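Family Days Out

The Case for the Plain Ticket: Why Family Attractions Should Publish One Price
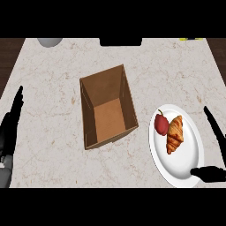
The price at the gate

Visitor attractions in this country have become very good at many things. Toilets are cleaner than they were, paths are wide enough for a double pushchair, and a family with a child who cannot eat wheat can usually find lunch. In one respect they have gone backwards. It has become difficult to establish, before leaving home, what a day out will cost.

This essay argues that every attraction which depends on families should publish a single day price, in full, on the first page of its website, and should honour that price at the gate. The case rests partly on fairness and partly on the commercial interest of the attractions themselves.

Consider a family of two adults and three children, one of them under two, planning a visit to Cistcombe farm park on a Monday in the school holidays. The website offers a standard ticket, a saver ticket, an off-peak ticket and something called a flexible ticket. The under-two is free, but must be booked. The tractor ride is included on some tickets and charged on others. The indoor play barn is sold by the session, and the session cannot be chosen until the ticket has been placed in the basket. Parking appears at the final stage. A parent of ordinary patience will need 18 minutes to reach a total, and will then wonder whether it would have been lower the night before.

Cistcombe is by no means the worst of its kind. It is a well-run park with good animals and courteous staff, and it is mentioned here only as a place the author knows well and continues to visit. Its booking arrangements are now close to the normal pattern.

How the practice spread

Advance booking became general for understandable reasons. An operator who knows how many people will arrive can arrange staffing, order the right quantity of food and avoid turning away families who have driven for an hour. Few visitors objected, and many found it convenient.

Variable pricing followed. Once every visitor was booking through a screen, it was a small matter for the screen to show a different figure on a different day. Prudeck, the adventure park, was among the early local converts, and its published range now runs so wide that the "from" price on its leaflets can be had on very few dates in the year, most of them when children are at school. A family who visit in the summer holidays will find the leaflet of little use to them.

The operators' defence is a serious one and should be stated fairly. A wet Thursday in term time and the bank holiday in August are different products. The first has no queues and the second has a great many. Charging less for the quiet day spreads visitors across the year and allows retired people, parents of pre-school children and shift workers to enjoy a bargain. It is also said that airlines and hotels have done the same for decades and that the public is used to it.

The first part of that argument has merit. Two published prices, one for term time and one for school holidays, would meet it completely. What it does not justify is a price that moves from one evening to the next, or a ticket from which the principal rides have been removed in order to be sold back separately.

The comparison with hotels is weaker. A guest booking a room is making one decision. A parent planning a day out is making several at once, usually with grandparents or another family to be consulted, and has to be able to tell them a figure. When the figure changes between the first message and the last reply, goodwill is lost among people who have not yet set foot in the place.

The cost inside the gate

The entrance ticket is in any case only the beginning. Most families can recite the remainder: the animal feed, the locker, the face painting, the photograph from the log flume, the small plastic cup of ice cream. None of these is objectionable in itself. Difficulty arises when a child has been led to believe that something is part of the day and a parent must explain that it is not.

The Sorrentino gardens have long taken a different approach. Admission covers the maze, the miniature railway, the water play area and the craft tent, and the only further charges are for food and for the shop. The gardens are smaller than Prudeck and less dramatic. They are nevertheless full in the holidays, and on the author's last visit in September the craft tent had a queue of contented children waiting to make a paper crown at no extra cost to anyone.

It would be wrong to rest too much on one garden. There is, however, a simple principle in what it does. A parent who has paid once can spend the rest of the day as a parent. A parent who must pay at every turn spends it as a cashier, and the children notice.

Picnics deserve a word of their own. A number of attractions now discourage them, either by an outright rule or by placing the tables at the furthest point of the car park. A family on a modest budget will often be able to afford the tickets or the café, and seldom both. Welcoming the packed lunch costs an operator very little and brings through the gate people who would otherwise stay away.

What should be done

The remedy does not call for legislation. It calls for operators to adopt, voluntarily and preferably together, a short list of commitments. The full price for a family should be shown on the first page. It should include parking where parking is unavoidable. Any ride, show or session that carries a further charge should be named beside the price. Where term-time and holiday rates differ, both should be printed and neither should alter during the season. A family arriving without a booking should pay the same as one that booked, provided there is room.

Imano, the indoor climbing centre, moved to something close to this last year. It charges one rate for children and one for accompanying adults, with the harness and helmet included, and the rate is painted on the wall by the door. It can be done, and by a business that has rent to pay.

Some operators will say that their margins do not allow it. That may be so at the present advertised prices, in which case the advertised prices are too low and should be raised to the true ones. Most families would accept a higher figure plainly stated. What they resent is the discovery, somewhere between the car park and the alpacas, that the figure they had budgeted for was never available to them.

Comments (3)

meadowmum
Agree with nearly all of this. We gave up on Prudeck after the price went up while I was looking for my bank card. Would add that grandparents should not pay full price to sit on a bench and hold coats.

Tall_Paddock
I can see the other side. We went in term time with our youngest and paid very little, and the place was lovely and quiet. I would be sorry to lose that.

three_in_the_back
The picnic point is spot on. Last place we went to, the tables were next to the bins. Does anyone know if Sorrentino allows scooters?

Related articles
Annual passes: when they pay for themselves and when they do not
Rainy day planning for the under-fives
In praise of the small railway
Should schools stagger the summer break?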